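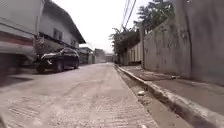
Apr 5, 2020

Ok quick one, soldering iron is still on. The rover drives! Badly, but it drives. Rewi (that's the name now, Embla picked it, no more voting) made it past the first bend in the test loop before the left wheel started sulking. Wheel hub was loose. My fault, forgot the thread glue. Again.

Things done this week: new battery tray, cut the chassis down by 15 mm, moved the camera mast back. Still 4 motors, still one that whines. Vasiliki Economou lent me her bench at the shared shop so no more drilling on the kitchen table. Huge.

Big job now is curb following. Long straight street, curb on the right, gutter next to it, so in theory the code only has to find one strong line and stay left of it. 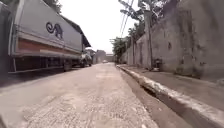

In theory. The gutter edge and the curb edge both look like THE line to my code and it hops between them, so the steering twitches like mad. Tried smoothing over more samples, then it got lazy and reacted too late. Went thru 200 test clips last night and marked 114 as bad. Ugh. Parked cars and trucks on the other side should get masked out, havent done that yet.

Next: masking, a better hub, a bumper made of somthing softer. Want a full street run by May. If anyone has a spare gear motor with metal gears, write me, I'll pay postage.

We use cookies to keep this blog running. OK / More info

Contact | © 2020 Stomulholm Workshop Notes | Back to top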